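The Fandumo folding craft table, 84 cm

I've been selling furniture bits for small workrooms long enough to have opinions about tables, so bear with me, this page goes on a little.

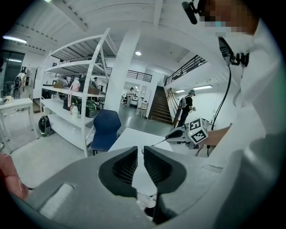 I started stocking the Fandumo after my old supplier stopped making the one I'd used for years. I was properly grumpy about it. I tried a few replacements at home (my kitchen was full of flat boxes all through January, my family were very patient) and this was the only one I didn't want to send straight back.

It's a folding table for sewing, cutting out, card making, model kits, wrapping parcels, anything where you need a decent flat surface for an afternoon and then want your room back. The 84 in the name is the height, and that's the bit I get the most emails about. An ordinary dining table is lower, and if you stand up to cut fabric on one you'll know about it the next morning! At 84 cm I can stand and work without stooping, and I'm neither tall nor short. If you like to sit, you'll want a stool with a bit of height to it, as a normal dining chair leaves you with your elbows up by your ears.

Size and weight

Open, the top is 140 cm long and 70 cm deep. Folded, it's 12 cm thick, so it goes behind a door or down the side of a wardrobe. Mine lives behind the sofa. It weighs 14 kg, and I can carry it up one flight of stairs on my own but I do put it down on the landing. There's a handle cut into the long side, and I'd have liked it a touch wider for winter gloves.

The top

Smooth and wipeable, with a rounded edge that doesn't snag wool or thin fabric. PVA peels off once it's dry. Biro comes off with a dab of washing-up liquid. Red ink doesn't, or not all of it, and I have the pink smudge to prove it. Please don't iron directly on it. Put a thick wool mat down first, and even then keep the iron moving.

It comes in white or pale grey. I prefer the grey for anything with white thread, but white outsells it every month, so what do I know.

The legs

These are the Skedau type, with a sliding collar that drops over the hinge and holds it. You need to push each collar right down until it clicks. If your table wobbles, nine times out of ten it's a collar that's sitting halfway, so check all four before you write to me. The feet screw in and out to cope with a wonky floor. My house is all wonky floor and I've got one foot wound out nearly as far as it'll go.

Maximum load is 40 kg, spread out. A sewing machine is fine. An overlocker next to it is fine as well, though you'll feel it hum at full speed. Sitting on the edge is not fine, whoever you are.

Extras

The Farías storage tray hooks under the front edge and holds scissors, pins, tape and so on. Take it off before folding, or it'll stop the top closing and you may bend the hooks. The Fama cutting mat is sold separately too, and fits the top with a small border left all round. I use mine on both sides, one for fabric and one for card.

Matúš Procházka, who packs the orders with me, would like it known that he prefers the table without the tray. We've agreed to differ.

Delivery and returns

Stock was last updated on 2025-08-07: plenty of white, grey running low. Delivery is by courier to your front door and they won't take it upstairs, sorry. You have 30 days to change your mind, and it needs to come back in its own box, so keep the cardboard corners until you're sure.

Spare feet and collars are always in the drawer here. Send me a photo of the one you need and say whether it's a left or a right, as the collars are handed and look very alike.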